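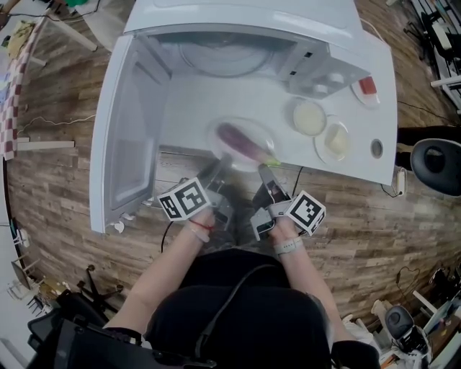
Can you teach a robot arm to handle food without owning the robot arm?
For the most part you can. A pair of hand-held grippers with tracking markers will record how a person's hands move, and the arm can be borrowed or bought later.

That is the bet behind Pimomel, a home-built project that Delali Issahaku started in April in the front half of the Sondenitz shared workshop. Members there pay for bench space and tool time. Most of them make furniture or fix bicycles.

Issahaku wanted an arm that could put away groceries. The arms she priced would have cost her around 4,000 dollars, and she had no training data to run one with. She decided to build the hands first.

The grippers are gray, with jaws at one end and a white cube riding on each. The black pattern on the cube is a fiducial marker. Software that sees the pattern can work out where the cube is and which way it is turned, and from that where the jaws are. Each gripper is held in one hand, and the operator works the toy kitchen as if it were a real one.

The toy kitchen was Magdolna Vörös's idea. Vörös repairs sewing machines two benches over and had watched Issahaku try the same moves on a bare tabletop for a week. A tabletop has no doors, she pointed out, and groceries mostly go behind doors. The kitchen has a white door that swings out to the left, a counter, two dials and a basin at the back. It sits on the floor, so the operator works looking down at it.

The play food goes on plates. The purple eggplant has been the hardest piece. It is long and glossy, and if the jaws close near one end, the other end swings. Issahaku now takes it near the middle and waits a moment before lifting. Clear plates are a separate problem, as the camera has trouble with their edges.

Her first cube mounts came from a printer at Hinds, a supply shop across the street, and they flexed. A cube that shifts by a small amount on its mount puts the recorded jaws in the wrong place for the whole session. She went through 8 versions before settling on a stiffer bracket with a wider foot. The drawings are in the workshop's shared folder under Sterkham, the name of the street she used to live on.

A session lasts 14 minutes. Past that, her wrists get tired and the motions turn sloppy, and sloppy motions go into the data along with the good ones. She throws out any run where a marker is hidden for more than a second or so. Vörös takes a turn as operator when she has no machines waiting. Her hands are slower, and Issahaku likes having both styles on file.

There is still no arm. A member has offered the loan of a small one for the summer, without a gripper, and Issahaku has been drawing an adapter so that the same jaws will bolt to its wrist. The bolt pattern is metric and her stock is not, so the next job is a trip back to Hinds for screws.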